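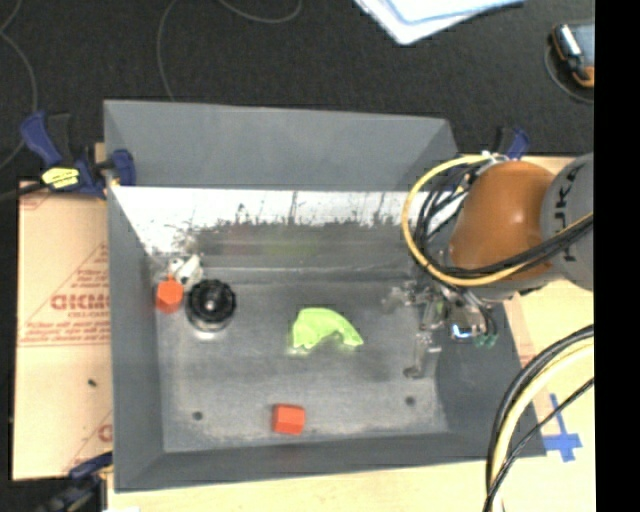

The Price of a Plain Label

By Delphine Park
August 25, 2022

The oat biscuit has had three names in five years, and the recipe has changed once, when somebody took out the cinnamon. It began as Lorkum Classic. Then it was Lorkum Kitchen, in a brown paper bag with a drawing of a barn. Since June it has been called simply Lorkum, in a white box with so little printed on it that a shopper in the Flurach store asked me whether it was medicine.

Sales are up. I mention this early so that readers who came for a failure can go and do something else with their afternoon.

Lorkum is a regional grocery brand owned by Avier, a company that would prefer you to think of it as a family and that does, in fairness, argue like one. For most of its life it sold 200 products under five labels. There was a cheap label, a slightly less cheap label, a label for people with children, a label for people with opinions about flour, and a fifth that survived mainly because the boxes had been paid for. All of them sat on the same shelf and competed chiefly with each other. The marketing department had a word for this, which was "coverage."

The new strategy has a different word, which is "edit." The list has been cut to 128 products under one name. Among the departed are two of the four mustards, a line of soups nobody in the building would admit to having approved, and a breakfast cereal shaped like small anchors. I will miss the anchors. They went soft in milk at a speed I have never seen matched.

The thinking is easy enough to follow. If you offer a shopper three kinds of tinned tomato at three prices, she will suspect the cheapest one of something and the dearest one of something else. Offer her one, priced in the middle, and she puts it in the cart and goes looking for pasta. The company makes less on the odd customer who used to trade up, and a good deal more on the ones who used to stand there for a while and then buy the rival's.

The rival is Taipe, which has gone the other way. Taipe now sells a gold range, a black range and something called Reserve, a word I had associated with wine and substitute goalkeepers. Its Reserve crackers cost twice what its ordinary crackers cost. I bought both and served them to friends without saying which was which. Four preferred the ordinary ones, one preferred the Reserve, and one ate only the cheese.

None of this proves that Taipe is wrong. People do not buy a gold box for the cracker. They buy it to take to somebody's house, and a plain white box, however honest, looks on a host's counter as if you stopped at the clinic on the way over. Lorkum knows this and has no answer yet. A holiday sleeve was discussed – red, with a ribbon printed on it – and then dropped for being off message.

Where the plain label does best is with things people buy without looking. Flour, salt, rice and dish soap have all gained. Coffee has not. Coffee drinkers, it seems, want a mountain on the bag, and will walk to another store to get one. The coffee is to be given its own design in the spring, with what I am told is "a suggestion of altitude."

Prices were supposed to stay put for the first year. They rose in the second month, by 20 cents on the larger items, and the white box turned out to be useful here too. There is hardly anything on it to compare with what was there before.

The cinnamon, I understand, is under review.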